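Seeds, again

So I've started saving seeds again, which I swore I wouldn't do after the pepper mess. That year I had more than 200 packets in a shoebox, half of them labeled in pencil that had rubbed off, and by March I was planting what I thought were sweet peppers and turned out to be very much not. My mouth still remembers.

What pulled me back in was Müzeyyen Çetinkaya's swap table over in Dastimdale. I went for one thing (pole beans!) and came home with four kinds of tomato, a lettuce I'd never heard of and a twist of poppy seed that leaked all over my coat pocket. Themis Mavromatis says poppies don't care where you throw them, so I guess the laundry room is getting poppies.
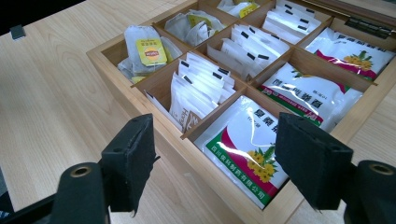
Tomatoes are the fussy ones for me — I let them sit in a jar with a bit of water for a few days, rinse them, then dry them on a plate and try not to sneeze. After that they need sorting, and I'm done with shoeboxes. A wooden tea box is more my speed now, with those square compartments and thin dividers. Beans in the front row, tomatoes behind, and the hot peppers as far back as they'll go.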